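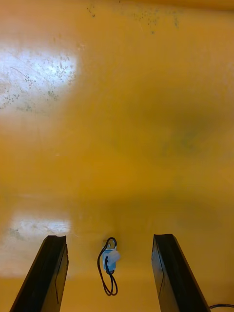

Minutes, Open Day Planning Group
Wed 20 October, back office at Brendar
Taken by me, Muthoni Kimaro, because I lost the coin toss again
Reading time: 3 min

We got going a little late (my fault, I had the only key to the cabinet with the sign-in sheets). Kibet Mollel ran the meeting. The Nyaga people joined by phone and we could hear them fine once they stopped driving.

Last minutes. Accepted, with one fix: I had written that Londberg was lending us chairs. Londberg is lending us tables. We still need chairs!

1. How the visit went

Most of the meeting went on this one. The Sturnlow visit brought in 65 people, a lot more than I set out badges for, and they came in two waves instead of the steady trickle I had promised everybody. Kibet thought the tour itself was good but that we spent too long in the hallway on company history. I agreed, a bit sadly, as the history part was mine. We're cutting it to two minutes.

2. The cable demo

This was the hit of the day. People stood three deep at the yellow table to watch the gripper go for the little blue and white part with the black cable threaded through it, and I had to ask the front row to crouch. Kibet would like to keep the demo as it is for January. I said I'd love that too, but could we please get the wrist camera view up on a big screen, so the back row has something to look at besides my head?

Nyaga asked if the part could be bigger. Kibet said no, the small size is the whole point, and that a cable is a much harder thing to pick up than a block and visitors ought to see that. Long discussion. We're staying with the small part, and whoever is presenting will pass a spare one through the crowd first.

Also on the table: it's scratched and it throws a lot of glare. I wanted a matte mat. Kibet wants to try moving the lamp before we buy anything. We'll try the lamp.

3. Questions from visitors

I wrote down the ones I could hear. Several people asked what happens when the gripper misses, and we didn't have one answer between us, we had about four. Kibet will write a short one that we can all use. A student asked if she could drive it herself. We said not this time, and I felt mean about it, so I've put "visitor turn at the controls" on the list for next meeting. Nyaga is worried about the line that would make.

4. Money

We spent 793 dollars, mostly on food and the van. That's over what we'd planned, and Kibet asked for receipts. I have all of them except parking.

5. January

We'll cap each group at 40 and run a morning group and an afternoon group. Londberg can do the same room. No day picked yet.

To do
Kibet: move the lamp, write the "what if it misses" answer
Muthoni: screen, chairs, parking receipt, shorter history talk
Nyaga: spare parts for passing around, van quote

We finished in time for lunch. Next meeting same place, and I'll bring the key.

Brendar Open Day Group | Contact: Muthoni Kimaro, front office | Back to top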